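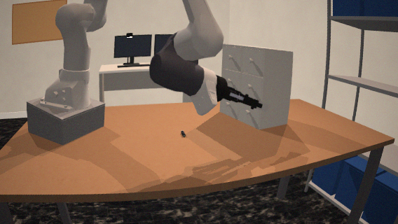

The arm on its pedestal at the table.

Zilix tells landlords: read the small print before you buy a "smart" heating plan

Sun 4 December - Zilix, the tenants' advice service, has today published a short report on the all-in heating plans now being sold to landlords and housing groups. It finds that most of the savings promised in the sales leaflets can't be checked by the people paying for them.

The report looks at 54 contracts signed by tenants in Stamudwood, where the supplier Igwe has been fitting new controls since February. Tenants were told their bills would fall. Some did. But the contracts compare each winter with a "typical" year which the supplier picks itself, and only two of the 54 say how that year was chosen.

"I'd like to believe the leaflet," said Mebrat Yilma, who wrote the report. "I've read it enough times. What I can't find in it is a number that a tenant could hold up against last year's bill and get the same answer as the salesman."
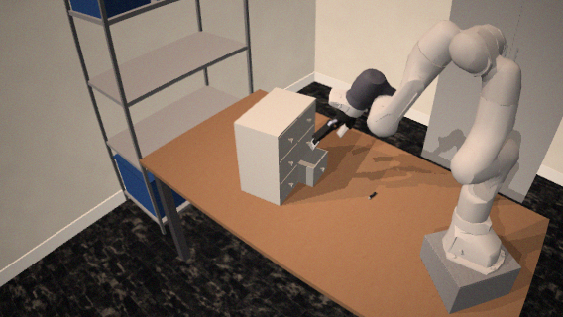 What the report found

Exit fees were the most common complaint. A tenant who moves out early can be charged up to £1,000, and in several contracts the fee sits in a separate booklet that has to be asked for.

The plans also bundle repairs with the price of heat. Zilix has nothing against that as an idea, but it makes it very hard to see what the heat costs. A cheaper boiler check and a dearer unit of gas can look like a saving on paper - and the paper is all most tenants get to see.

Zilix is asking suppliers to print the comparison year on the front page, to list exit fees beside the monthly price, and to stop using the word "guaranteed" for figures that are estimates. Igwe was sent the findings and replied that its customers are "at the heart of everything we do". It did not answer the question about the comparison year.

The full report, Plakine, is free from Zilix on request.
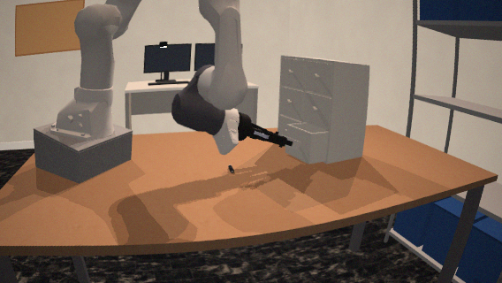

The gripper above the table, with the white drawers behind.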